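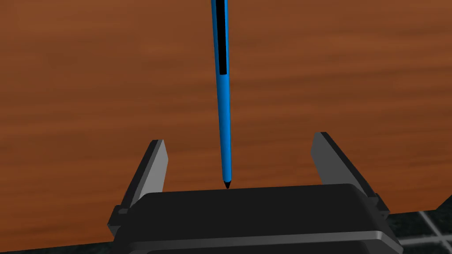 Lukian asked right away whether people will say thank you to a machine that can't hear them, and whether we should care if they do. He had been reading the visitor notes from Fleltham over the weekend and wanted this moved to the top, so the agenda was flipped and we started there!

Minutes, Human and Robot Manners Group
Sep 23, 2019, upstairs room

1. Politeness notes from Fleltham

The Fleltham museum kept a notebook next to its guide robot all through February, and what a treat it is. Out of 1328 visits logged, more than 100 have a line about someone thanking the robot, apologizing to it or stepping aside to let it pass. Josefien read a few out loud (the man who wished it a good weekend got the biggest laugh). Lukian pointed out that the robot has no microphone, and that the sign next to it says so in large letters. People talk to it anyway.

Long and very happy discussion. Is it habit? Is it for the benefit of the kids standing nearby? Josefien thinks it's mostly the way the thing slows down before it turns, which looks like good manners and gets good manners back. Lukian isn't convinced and would like to see the same notebook kept for a robot that doesn't slow down. Agreed that this would make a great small study.

Action: Lukian to write to Fleltham and ask if the turning speed can be changed for a week.

2. Names

The Demchenko paper on naming household robots was passed around. Everybody liked it, though the section on vacuum cleaners is too short. We spent far longer than planned on whether giving a robot a name makes people more patient when it gets stuck. Evum has offered us 3 of its delivery carts to try this on, one with a name, one with a number and one with nothing at all. Very exciting, and a yes from all present.

Action: Josefien to reply to Evum and settle dates. Name suggestions go on the sheet by the door, one per person please.

3. Reading list

Iser chapter 9, on faces and why two dots are enough, carried over from last time. Half the room hadn't finished it. It's worth it, the part about eyebrows especially.

4. Any other business

The projector cable is still missing. Josefien will bring her own. Lukian wants a session on robots that wait in line, and has a stack of clips to show.

Next meeting same room, same time, starting with the reply from Fleltham if it has come in.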